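4.3 Preparación del papel antes de cargarlo

Este apartado se aplica a las bandejas 1 y 2 de la multifunción Kalent 268 y a cualquier papel suelto, sea nuevo o recuperado de otros trabajos. Las resmas recién abiertas pueden pasar directamente al paso 4.

Qué necesita

Una superficie plana, seca y sin polvo. Sirve una mesa o el propio suelo si está limpio.
Espacio para separar las hojas rechazadas.
Las manos secas y sin crema.

Procedimiento

1. Retire de la bandeja todo el papel que quede. No añada hojas nuevas encima de las antiguas.

2. Quite grapas, clips y notas adhesivas. Pase el pulgar por las esquinas para localizar restos de pegamento.

3. Sujete la pila con una mano, con el pulgar encima y los demás dedos debajo. Con la otra, tome la hoja superior por una esquina y sepárela. Revise así las hojas una por una y deje a un lado las que presenten dobleces, roturas o esquinas muy curvadas. 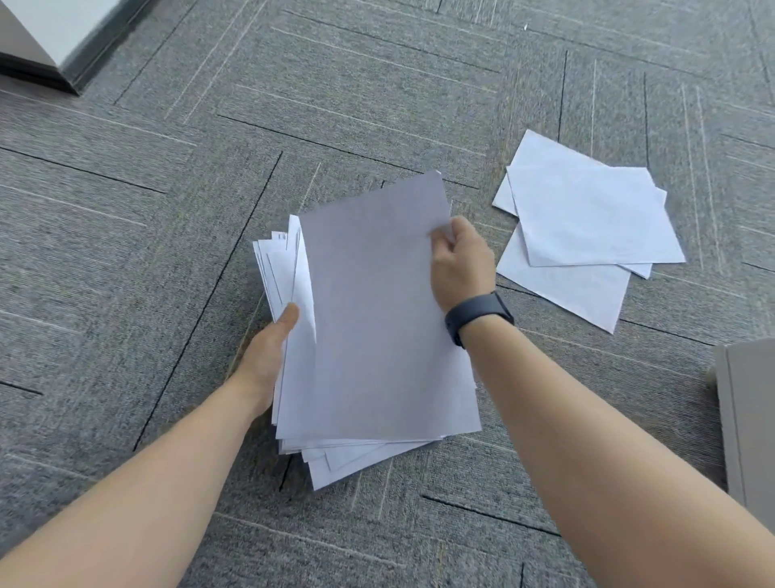
Figura 4-3. Separación de la hoja superior por la esquina.

4. Divida el papel en grupos de unas 100 hojas. Los grupos más gruesos no se airean bien por el centro.

5. Flexione cada grupo hacia un lado y hacia el otro y abra los bordes en abanico. Repita la operación por el lado opuesto.

6. Golpee suavemente el canto largo contra la superficie y después el canto corto, hasta que todas las hojas queden alineadas.

7. Coloque el papel en la bandeja con la cara de impresión hacia abajo (bandeja 1) o hacia arriba (bandeja 2). Ajuste las guías laterales hasta que toquen el papel sin doblarlo.

8. Compruebe que la pila no supera la marca de máximo y cierre la bandeja despacio.

Nota: si una esquina está solo ligeramente levantada, alísela con los dedos y ponga la hoja bajo un peso plano durante 5 minutos. Si vuelve a curvarse, no la utilice.

Nota: el papel Fusex de gramaje alto debe introducirse por la bandeja manual. Consulte el apartado 4.5.

Precaución: los bordes del papel pueden cortar. No deslice los dedos a lo largo del canto al abrir las hojas en abanico.

Precaución: no cargue papel húmedo ni hojas impresas por una cara con tinta todavía fresca. Pueden adherirse al rodillo y dañarlo.

Si el equipo sigue tomando varias hojas a la vez, dé la vuelta a la pila y repita los pasos 5 a 8. Si el problema continúa, limpie el rodillo de alimentación como se indica en el apartado 7.2.

Revisión del documento: 2019-10-09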